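Sweat is harder on gear than dirt is. Most sports clothes, mats and gloves wear out from being left damp in a bag, so the jobs below are mainly to do with drying.

## Karate and judo uniforms

Take the uniform out of the bag as soon as you get home. Hang the jacket by the shoulders on a thick hanger and leave the pants over a rail. Wash cold, inside out, with half the usual powder. Skip the fabric softener - it coats the cotton and holds the smell in.

For a jacket that already smells, soak it in a tub of cold water with 2 cups of white vinegar, then wash as normal. Don't use bleach. It turns heavy cotton yellow and weakens the stitching at the collar.

New cotton shrinks, mostly in the sleeves. Dry it on the line for the first few washes and check the fit before you hem anything. 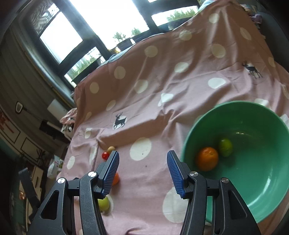

## Gloves and shin pads

Wipe the inside with a damp cloth and a drop of dish soap, then open the straps fully. Stuff them with newspaper overnight and change the paper in the morning. Keep them out of direct sun, which cracks vinyl.

## Home mats

Sweep first, then mop with warm water and a mild cleaner. Lift jigsaw mats every 2 weeks and dry the floor underneath. Ours are Edine mats and the corners curl if they're stacked wet.

## The bag

Empty it, shake it out over the lawn and leave it unzipped. Wash the lining by hand in June, or whenever the colour starts to come off on your towel.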